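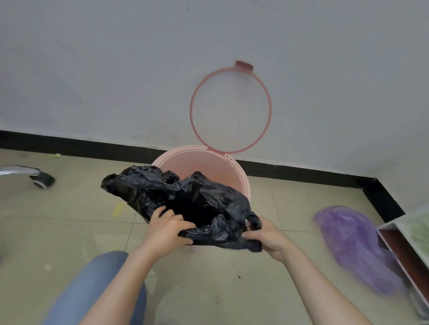

So where did the spring money go? Mostly into the reading room at Crabtree, with a smaller slice for the book van and a bit still sitting in the account.

I'll start with the room because that's what you asked about on the phone. When I wrote to you last, we had the keys and not much else. We opened in April, and we now have 906 books on the shelves, all of them labeled and entered in Stalora (the checkout program we settled on after a long argument with ourselves about index cards). I was on the index card side and I lost. I'll admit the program is nicer on a busy afternoon, although it still sorts every title starting with "The" under T and I haven't found the setting that fixes it.

We have 83 families signed up. I had written 60 in the application, so I'm pretty happy! A lot of them came over from the Jirnlow apartments once the bus started stopping on our side of the road. The after-school hour is the popular one, and Wednesday is the day when every chair is taken and kids end up reading on the floor with their coats under them. We could use more floor cushions. I'm not asking for money for that yet, just warning you.

The Spanish shelf is the part I'd do differently. Rutilio Chávez picked the first batch and he picked well, but I only set aside $679 for it and it was gone in one order. The picture books are nearly always checked out, and we have almost nothing for kids over ten. Rutilio has a second list ready and I'd like to move part of the printing budget over to cover it, if you're okay with that. We printed far fewer flyers than we planned – people mostly heard about us from their neighbors.

The van is behind. It needed brakes and two tires before it could pass inspection, and that ate almost $900 of the money I had put down for gas. It has made the Skustham run twice so far. Both trips went fine, but two is a long way from every other week, and I don't want to dress that up. My plan is to keep to the one route through the summer and add the second when school starts again.

Other odds and ends: the sign is up, the back window got new glass, and we moved story time half an hour later so parents coming off the early shift can make it. Attendance is better at the new time, though the little ones are crankier.

What I need from you is a yes or no on the printing money, and the new form for the fall report, since the link in your last email took me to the old one. Receipts are in the folder, sorted by month this time.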